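Street Vending Permits in Musmont: Frequently Asked Questions

The town's new vending ordinance takes effect in October. The answers below cover the questions the clerk's office gets most often.

Who needs a permit?
Anyone selling food or goods from a cart, table or parked vehicle on a public street, sidewalk or square. Yard sales on private property are not covered.

How much does it cost?
The annual fee is $162. A permit is good for one location — a second location needs its own application.

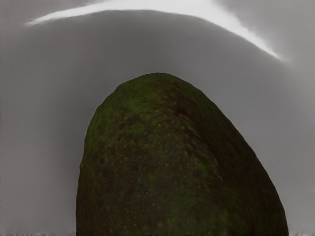
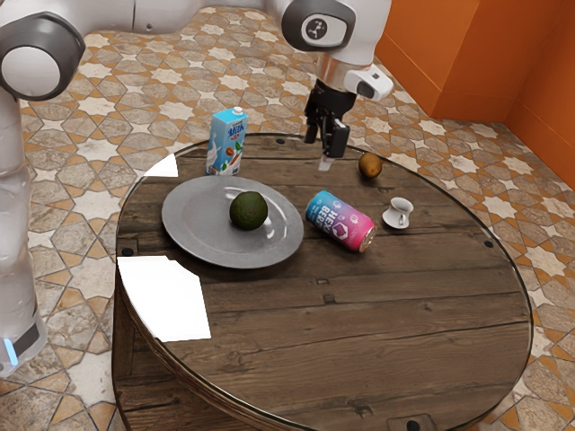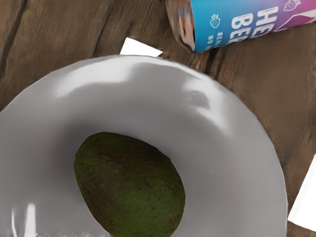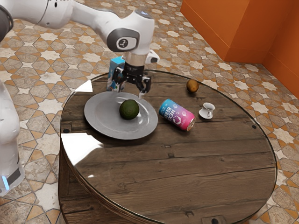 Simulated views, computer-rendered.

Can I sell near a school?
Not while classes are in session. Esar Street and the lot behind Swai Park are open to vendors all day.

What happens if I sell without a permit?
A first violation brings a written warning. After that, fines go up to $2,000, and the town may remove the cart.

My application was denied. Can I appeal?
Yes. File a written appeal within 14 days of the date on the denial letter. Appeals are heard by Ferhat Türkmen, the hearing officer, in Room 3 of the Emine Building.

Do I have to reapply if I already hold a permit?
No. Current permits stay valid until they expire, but holders must follow the new rules on hours and location.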